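Shop & Home Automation Board
Home | Forums | New Posts | Members | Search | Log in

Can machines do real chores yet? Shop floor or house, either one
Started by benchrat_1756, April, 9:40 pm

benchrat_1756
I do panel work for a small outfit that builds control boxes. Buttons, switches, terminal pieces, all of it going onto perforated board or into drilled doors. My boss came back from a trade show convinced that a machine will be doing my bench work inside of two years. My sister, meanwhile, wants to know when she can buy something that unloads the dishwasher. I told both of them I'd ask people who have tried it.

My own view is that the shop is closer than the house, but not by as much as the salesmen say. The parts don't move, the light is the same all day, and the board is flat. That should be easy. Then you look at what is mounted on a board like ours and there are big caps, small clips, and odd yellow pieces with no straight side to grab.

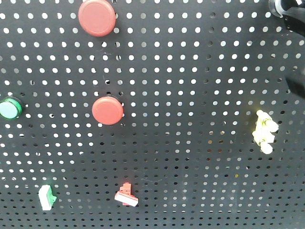 The big buttons I'm not worried about. Anything with a wide flat face can be found and pushed. It's the little stuff that gets me. A small clip sitting at an angle has maybe one good way to hold it, and I find that way with my fingertips before I've really looked. I don't know how you write that down for a machine.

So what are you all seeing? I'd like to hear from people who have run one for more than a demo.

ovenmitt
We had a Tastitz arm at the bakery supply place where I work. It put lids on tubs. It did 60 tubs without a miss the first morning and everyone was impressed. Then purchasing changed to a different lid with a softer rim and it crushed them for a week until someone came out and changed the settings.

I'd say it can do a chore. It can't do chores. My job on a normal day is 7 or 8 different things and the arm did one of them.

gridlock_dan
That's a setup problem, though. Nobody blames a drill press when you leave the wrong bit in it. If you change the lid you change the program. A person would need a minute to get used to the new lid too.

ovenmitt
A minute, yes. This took a week and a service call. That was my point.

gridlock_dan
Fair on the service call. But I run two machines on a packing line and the newer one handles changes a lot better than the older one. It looks at the part first and works out the grip. It's slow when it does that, but it gets there most of the time. Five years ago I would have agreed with you completely.

halfinchsocket
"Most of the time" is doing a lot in that sentence. On a packing line a miss goes in the reject bin. In a house a miss is a broken glass on the floor with a dog walking through it.

I work on appliances, so I see how people's kitchens really look. The dishwasher is the easy half. You also have to know where the plates go, and the cabinet has a bowl in front of the plates, and the drawer sticks. Every house is like that in a different way.

benchrat_1756
The sticking drawer is a good example. We have a cabinet at the shop that only opens if you lift the handle a little. New hires learn it in one try.

tallow
I'm going to disagree with most of this. My mother has a Bemum floor machine and a Ruren mower and between them that's two chores she no longer does. They aren't clever. The mower goes back and forth and the floor machine bumps into chairs. She doesn't care, the floor is clean and the grass is short.

People keep waiting for a thing with two hands that does everything a person does. I think the chores get taken one at a time by dull machines built for the one job. The dishwasher is already a robot if you think about it.

halfinchsocket
A dishwasher is a box with a pump. I fix them. If that counts then so does a toaster.

tallow
Then where's the line? It does the chore and you walk away. You load it, sure, but you also load a mower with fuel.

halfinchsocket
The line for me is whether it can deal with something it wasn't set up for. A dishwasher never has to decide anything.

ovenmitt
I'm with socket on the word, but tallow is right about the buying. Nobody at my work would pay for a general one. They paid for lids.

benchrat_1756
Back to the bench for a second, that's the decision I have to help with. The boss has a quote from Serrano for an arm with a camera over it. The salesman says it can learn a layout from somebody doing the job by hand a number of times. What I want to know is how well that holds when the board gets shifted over a few holes, or when a clip comes in tilted. We get both. The red parts and the green parts also aren't always the same shape from one order to the next.
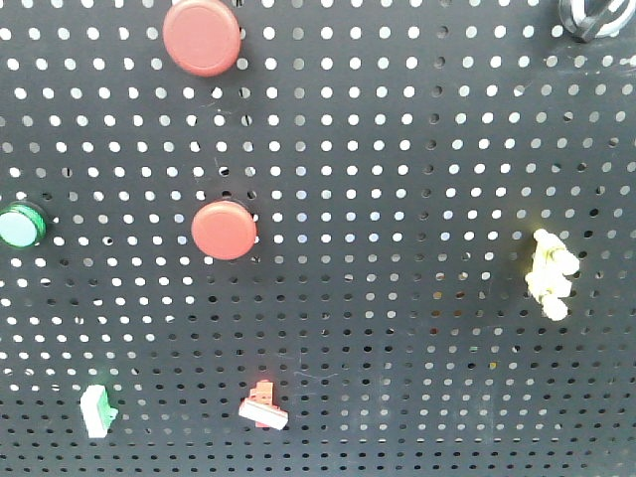
Has anyone had one of these work on a layout that changes a little with every order?
Small changes have been fine for me once the camera was lined up properly, but a new shape of part meant teaching it over again. - gridlock_dan

benchrat_1756
That matches what I suspected. How long does the teaching take?

gridlock_dan
For a simple part, an afternoon. For something with a lot of knobs and corners, I gave up once and went back to doing that one by hand. So if your orders repeat, it pays. If every order is new, you'll spend more time teaching than building.

wirenut_lou
I assemble boards too and I'll add one thing. Pushing and placing are different jobs. A machine that presses buttons for testing is a solved problem as far as I'm concerned, we've had one for years and it only breaks when the air line leaks. Placing small parts so they seat all the way is harder. You feel it go in. The one we tried would leave a part almost seated and report it as done, and then I had to check every one with my thumb anyway.

ovenmitt
Same with lids. It would say closed and the back edge would be up.

gridlock_dan
You can get force sensing for that now. It adds to the price.

wirenut_lou
We asked. It added enough that the boss stopped asking.

benchrat_1756
OK. I think I'll tell him to get a trial on one repeating order, with a part they didn't choose, and see how it does over a full shift. I'll tell my sister to keep unloading the dishwasher.

tallow
Tell her to buy two dishwashers. Take clean ones out of one, put dirty ones in the other. No unloading.

halfinchsocket
I have been in a house that did this. It works fine until they both need a pump.

benchrat_1756
I'll post again when the trial is done, if he agrees to pay for one.

Related threads
Force sensing on a budget - worth it or not?
Ruren mower stops at the same spot every time
Teaching by hand vs. writing the program yourself
Bemum floor machine and thick rugs
Best way to hold small clips while wiring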